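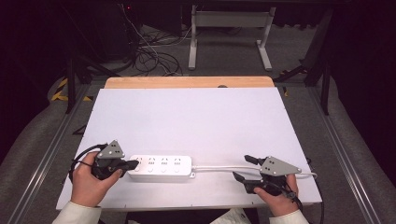
Lutz Tiedemann wrote:

> Four-socket strips are fine for bench use as long as the total load stays
> under the rating of the strip. I don't see why the list needs a separate
> rule for sockets that take two plug types. A contact is a contact. If the
> plug goes in and stays in, use it. The Merner checklist is long enough
> already, and people have stopped reading it past the first page.
>
> What I would like to see is a limit on daisy-chaining, in one sentence.

Lutz,

Agreed on daisy-chaining, and I have put the sentence in the draft. On the sockets I don't agree, so let me set out the reasoning before the February revision goes out.

The strips with a three-slot opening above a round two-hole opening, four positions in a row, have two independent sets of contacts at each position. They share the bus bars underneath. They do not share the springs. When I opened two of ours, the springs behind the round holes were visibly weaker than the ones behind the slots, and a round-pin plug could be tilted by hand far enough to lose contact on one side. This is where the heating comes from. Total load does not catch it, as a poor contact will run hot well below the rating.

The second point is grounding. The round openings have two holes and nothing else, so anything plugged in there runs without a ground, whatever the strip itself is connected to. For a desk lamp or a phone charger with a two-pin plug this is normal. For a metal-cased bench supply on an adapter it is not acceptable, and I found one set up that way at the Juton bench.

I measured both sets of contacts on the same strip with a resistive load of 1,404 W, left on until the readings settled. The slots stayed at a temperature where you could keep a finger on the housing. The round holes did not, and I ended the run early. One strip is not a survey, and I would welcome readings from anybody who has a different make.

Proposed wording for section 2:

2.1 Do not plug one strip into another.
2.2 Equipment with a metal case goes in the three-slot opening, directly, with no adapter.
2.3 The round two-hole openings are for small loads with two-pin plugs only.
2.4 If a plug can be rocked in the opening, take the strip out of service and label it.

Cable routing I would move to section 4, where the Mühlbauer people already have a paragraph on trailing leads. The cable should leave the work surface on the side away from the operator's chair, with enough slack that moving the strip does not pull at the point where the cable enters the housing. On thin cables check that point first – the jacket pulls back there before anything else shows. A cable that feels warm along its length is undersized for what is connected and the strip should be swapped, even if the plugs are cool.

The question of fixing strips to the bench is still open. Benedikt Bauerfeind prefers them loose so they can be turned over and inspected. I would rather have them screwed down, as pulling a tight plug out of a loose strip takes both hands and tends to drag whatever is plugged in next to it. Hook-and-loop tape on the underside might do for both, provided it does not cover the rating label.

Replacement cost: Fesonis quoted 3,110 for the full set, mounting brackets included, delivery not. I can forward the quote off list.

Please send changes to the wording as a reply to this message. The draft on the server still has the old numbering, so quote the text and not the section number.

Benedikt – could you check 2.2 against the equipment list? I think the old soldering station is the only item left on an adapter.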